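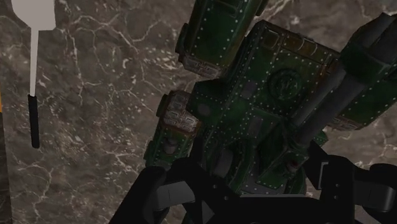

Teaching a robot by remote control: notes from a doubter

1/
Spent the whole evening steering a simulated gripper by hand so that a piece of software could learn from me. The pitch is that you show the robot a task, it watches, and then it does the task. I have questions about the word "then."

2/
The task: get the gripper around the base of a big green mech and lift it. That's the entire thing. The mech is all angles and rivets, with a long gray barrel sticking out on one side. I picked it because every demo I see uses a cube or a mug.

3/
Tool is Covden, which is the teleop front end from Titance. You hold a controller, the gripper follows your hand, and every move gets saved as a demonstration. Setup took me most of the afternoon. The docs say "minutes." OK.

4/
The lag bothers me more than the graphics do. You move, you wait a hair, the fingers move. So you learn to move early. Which means the robot is learning from a person who is making up for lag. Is that in the data? Sure it is. Does anyone clean it out? I asked in the forum and got a thumbs up emoji.

5/
Titance's quick start says 100 demonstrations is enough for a single object. The page right after it says 200 for "complex shapes." No word on what counts as complex. I'd say a mech with armored blocks poking out left and right counts, but what do I know, I only have to grab the thing.

6/
Things I did tonight that I would not want a robot to copy:
- came in too low and backed out
- closed the fingers, changed my mind, opened them again
- stopped halfway to scratch my nose
All saved. There is a delete button but it deletes the whole session. Ask me how I found that out.

7/
Somebody will reply that messy demos are good because the model sees recovery behavior. I've read that too. I'd believe it more if the people saying it posted their messy runs and not the one clean lift with music over it.

8/
Thư Ngô tried the same setup with the hand guided mode, where you drag the arm through the motion yourself. She says it feels better and her paths come out smoother. She also says her policy still drops things. So we have smoother dropping.

9/
About the sim. The marble back there looks great, very fancy, little white veins all over. I would trade every vein for better contact. Half of what matters in a grasp is what happens when the pads touch the thing, and that's the part I trust least in here.

10/
And you learn to drive from one camera view. Mine sits so close that the mech fills most of the picture and I lose the outer parts of the gripper. I got used to it. But "I got used to it" is me doing the work, and the robot doesn't get credit for my squinting.

11/
To be fair (I can be fair), the controller itself is fine. Buttons make sense. My wrist hurt less than it did with Sterar, where you had to hold a trigger down the whole time like you were watering a lawn.

12/
What I'd like to see from any of these companies, in this order: how many demos, who gave them, how many got thrown out, and how it does on an object nobody showed it. Ung put out a chart in March claiming 1000 demos for one drawer task. People laughed at them. I thought it was the first believable number I'd seen all year.

13/
Someone is asking if it worked. I haven't trained anything yet. I've got a folder of demonstrations and a sore thumb. Training runs overnight and I'll post the result either way, including if it just shoves the mech into the marble.

14/
Also no, I don't know which mech it is, it came with the asset pack. There's a round emblem on the chest and I can't make out the symbol. Please stop sending me guesses.

15/
Small correction to 5: the 200 figure is for two hands. For one gripper the page says "more as needed." That is worse.

Print this thread
E-mail this thread

Recent from this author
Why I stopped trusting lift videos
Sterar controller, 2 months later
What counts as a demonstration?
Hand guiding vs. remote control, with Thư Ngô
Reading the Ung drawer chart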